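Notebook, January, sim team -- Mellor kitchen

Got the arm stepping through the cluttered counter without the physics blowing up! Big day. Bumped the solver to 1000 Hz and the fingers quit buzzing on contact, so Vlastimil Doležal was right and I owe him a coffee.

Ran 80 random layouts overnight with the Skanengate planner. It hung on 3 of them, all with the approach starting too close to the back edge. Seeds are in the shared folder, please don't rename them again.

Still to do for the club demo:
- upright glassware first, tipped glass after
- knife handle grasp, approach from the blade side is a mess
- friction on the egg (currently a guess)
- try the Idoslow gripper model, mesh is lighter

I love how busy this counter gets. More junk, please!

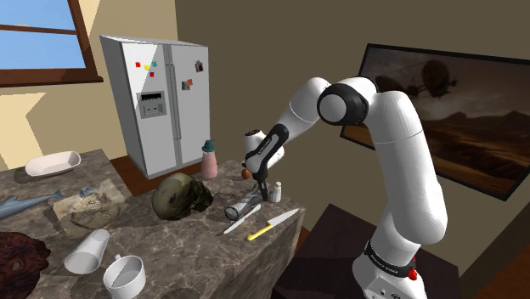
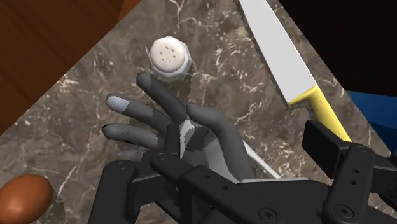

Mellor kitchen, side view with the tipped glass, then the close view over the knife and egg.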